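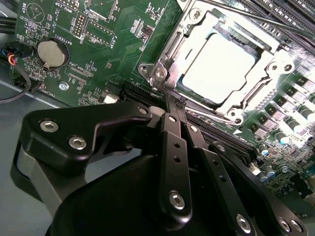

Motherboard with processor in the socket, memory slots top right

Ticket 2094
Product: Hiltance collections catalogue
Opened by: Baiba Dambrauskienė, finds archive, Onorholm
Subject: Early medieval spindle whorls showing up as post-medieval after the September update
Status: Open (was Closed, reopened by requester)

Baiba Dambrauskienė, 9:12 am
Since the update, a search on "spindle whorl" plus "early medieval" brings back almost nothing from the Prukgate excavation. The whorls are in the system. If I search by trench number I get them, but the period field now says "post-medieval". I didn't change it and neither did anyone here. Please don't tell me to clear my browser cache, I've done that, and on two computers.

Support, 9:50 am
Hi Baiba, thanks for getting in touch. Period values can look wrong when a saved filter is still turned on. Could you please reset your filters, log out and log back in?

Baiba Dambrauskienė, 10:05 am
Done. No change. I can't see how a filter would rewrite a field on the record itself, but I did it anyway so we can cross it off.

Support, 11:31 am
Thanks. We've looked at your account and the period terms were matched to the new list during the update. Our report says all records matched. It may be that the original entries were post-medieval. Closing for now, please reply if you need anything else.

Baiba Dambrauskienė, 11:40 am
Reopening. The original entries were not post-medieval. I have the paper finds register in front of me and the printed Prukgate report beside it, and both put the lower floor layers between the seventh and ninth centuries. You can argue about the ninth century end if you like, plenty of people have, but nobody has ever argued for the seventeenth.

What does "matched" mean in your report? Matched to the right term, or matched to any term at all?

Support, 1:15 pm
Passed to the data team. Could you give us an export so we can compare?

Baiba Dambrauskienė, 2:20 pm
Attached: full Prukgate export, 3902 records. I sorted it by period and 876 of them say "post-medieval". In the spring export, before the update, the whole site had a handful, all from topsoil.

What the wrong ones have in common, as far as I can tell:
- they were typed in from the old card index
- the period was written as "E. Med." or "E Med"
- there is nothing in the start date and end date fields

Cards where somebody wrote out "early medieval" in full came through fine. Stone whorls, bone whorls, lead ones, makes no difference. The loom weights have the same trouble.

Support, 3:45 pm
Data team here. You're right. The abbreviation wasn't on our list, and records with no match and no dates were given the last term in the list, which happens to be "post-medieval". They should have been left blank and flagged. The report counted them as matched.

We can run a script that sets every "post-medieval" record at Prukgate to "early medieval". Could be done tonight.

Baiba Dambrauskienė, 3:58 pm
No, please don't. The topsoil finds really are late (clay pipe, a thimble, bits of glazed bowl) and you'd be swapping one mistake for another. Some of the "E. Med." cards also carry a question mark after the period. Where did the question marks go?

Support, 4:26 pm
They were removed as stray characters. They're still in the backup.

Baiba Dambrauskienė, 4:40 pm
They aren't stray. A question mark on a card means the digger wasn't sure of the layer. Whoever is using this to work out how much spinning was done in the building needs to know which whorls are doubtful, otherwise they'll build a nice tidy weaving room out of finds that may have fallen in from above. I have my doubts about the weaving room as it is.

What I'd accept: restore the period field from the backup, record by record, question marks included. Run it on 100 records first and send me the list before touching the rest. I'll check those against the cards.

Also, does this affect the Kļaviņa collection? It came off the same sort of cards.

Support, 4:52 pm
Test run is booked for tomorrow morning. We don't believe Kļaviņa is affected.

Baiba Dambrauskienė, 4:55 pm
You didn't believe Prukgate was either. Please run the same check and send me the result. Leave this ticket open until I've seen both.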